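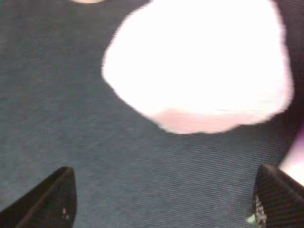
# Community detection on bipartite co-citation graph: project first or not?

**kcore_17**

I have a bipartite graph of papers and cited datasets, built from the Trorklow export. The goal is a clustering of the dataset side. My current pipeline projects onto the dataset nodes, weights each edge by the number of shared papers, and runs Leiden with plain modularity.

The result is one giant community and a tail of tiny ones. Raising the resolution parameter breaks the giant community apart, but the pieces change with the seed. Across 15 seeds the partitions disagree badly on the middle of the graph and agree on the periphery.

Should I be clustering the bipartite graph directly? My advisor prefers the projection because every earlier paper from the group used it.

---

**sparse_matt**

Your weights are the first problem. A survey paper that cites 27 datasets contributes a full clique on 27 nodes to the projection, which is 351 edges from one document. A paper that cites 3 contributes 3 edges. The surveys are gluing everything together.

Use Newman's collaboration weighting: each paper of degree k adds 1/(k-1) to every pair it touches. Drop papers of degree one first, they add nothing and the denominator is zero. Then rerun before changing anything else.

---

**lcrenshaw**

I would skip the projection entirely. It discards information that you cannot recover from the weights. Two quite different bipartite graphs can give the same weighted projection.

Fit a bipartite degree-corrected stochastic block model. It picks the number of groups by description length, so there is no resolution parameter to tune, and it will tell you when there is no structure to find. Modularity will return communities on a random graph without complaint.

Lucinda Crenshaw

---

**sparse_matt**

> I would skip the projection entirely.

For a thesis chapter, maybe. For a quick clustering it is a heavy tool. The MCMC takes a while to mix on anything large, and people tend to report a single fit as if it were the posterior. Description length also has its own limit on how small a group it can detect, so "no resolution parameter" is a bit generous.

---

**lcrenshaw**

The nested version improves that limit considerably. I agree about single fits. Sample partitions after equilibration and report the marginals. If the posterior is spread over several distinct partitions, that is a finding about the data and belongs in the chapter.

The runtime objection depends on graph size, which has not been posted.

---

**hollis_v**

Before anyone picks a model: has the Trorklow export been deduplicated? Last time I used it the dataset names were raw strings. "Jernton", "Jernton v2" and "JERNTON corpus" were separate nodes. Duplicates like that have similar neighborhoods but rarely appear in the same paper, so a projection places them close together with no edge between them. That alone could account for some of the seed instability.

---

**kcore_17**

Size is modest, it fits in memory on a laptop with plenty left over. Export is from November.

@hollis_v I lowercased and stripped punctuation, nothing further. Checked now and Jernton is still split. Sikder too, and one of the Sikder variants has a trailing year that I had assumed was a separate release.

---

**hollis_v**

It may be a separate release. Sikder was re-annotated at one point and the two label sets are not compatible. Decide whether your nodes mean "resource" or "release" and write that down in the methods section. Either is defensible – mixing them is not.

---

**kcore_17**

Merged by resource using a hand-checked alias table, removed degree-one papers, switched to 1/(k-1). Same Leiden settings, same seeds.

- Giant community is gone at default resolution.
- Agreement between seeds (adjusted mutual information) is much higher in the middle of the graph.
- One group is still unstable. It is mostly the Cikville benchmarks, which get cited by both the retrieval and the parsing papers.

---

**sparse_matt**

Good. I would stop there and report the unstable group as a bridge.

---

**lcrenshaw**

I would not. A group that sits between two communities is the case where a hard partition is the wrong output. Try the overlapping variant of the block model, or at least compare against the non-overlapping fit by description length. Expect the overlapping model to lose the comparison, it usually pays too much for the extra parameters, but you should have the number.

Also rerun the alias merge and the reweighting separately. At present you do not know which change fixed the giant community.

---

**kcore_17**

Fair point on the ablation. Reweighting only: giant community gone, seeds still disagree. Merge only: giant community stays, seeds agree a little better. So both were needed.

Block model is running. Will post the description lengths when the chains have settled.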